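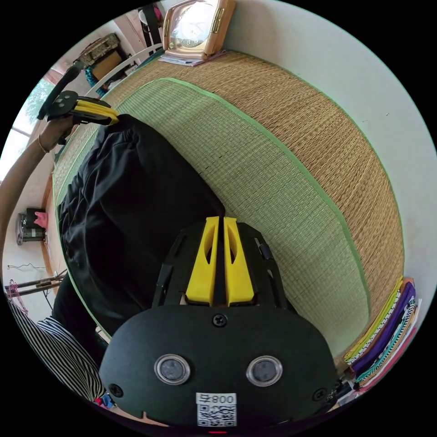
Woven mat with a bright green border.

Cold Soba with Dipping Sauce
2021-04-08

Serves two. Allow 20 minutes from the time the water boils, plus time for the sauce to chill. Make the sauce first, the night before if you can.

For the sauce, put 1/2 cup soy sauce, 1/2 cup mirin and 1 tablespoon sugar in a small saucepan. Bring to a simmer over medium heat and cook 2 minutes, stirring until the sugar dissolves. Add 1 1/2 cups water and a piece of dried kelp the size of a playing card. Heat slowly until small bubbles form at the edge of the pan, then lift out the kelp. Add a loose handful of bonito flakes, turn off the heat and let stand 5 minutes. Strain into a jar. Do not press on the flakes. Cover and refrigerate until cold. It keeps four days.

For the noodles, you need 7 ounces dried soba. Check the package. Noodles made mostly with wheat flour are easier to handle and will hold up if you get distracted. All-buckwheat noodles have more flavor but break if boiled hard. I buy the Onau brand, which cooks in 5 minutes. Yours may be different, so start tasting a minute before the package time.

Bring a large pot of water to a boil. Do not salt it. Drop the noodles in a few at a time and stir once so they do not stick to the bottom. If the foam climbs toward the rim, lower the heat a little. Older directions say to add a cup of cold water at this point — that works too, but the noodles will take longer.

While the noodles cook, fill a big bowl with cold water and ice. Thinly slice 2 green onions. Grate a 2-inch piece of daikon and squeeze it lightly in your hand. Put out a little wasabi.

Drain the noodles and rinse under cold running water. Rub them between your hands as you rinse, until the water runs clear and they no longer feel slick. Move them to the ice water for 30 seconds and drain again. Shake the colander well. Wet noodles thin the sauce.

Divide the noodles between two plates, in small twists so they are easy to pick up. Pour the sauce into cups and serve the onion, daikon and wasabi on the side. Each person adds what they like, then dips.

Save a few cups of the cooking water before you drain. When the noodles are gone, pour some of it hot into the leftover sauce and drink it as a soup.

Notes
No bonito flakes? Use two dried shiitake and soak them in the 1 1/2 cups water overnight.
To serve the sauce warm, reheat it gently and add sliced mushrooms.
Leftover noodles get gummy by the next day. Cut them up and fry them in a little oil with an egg.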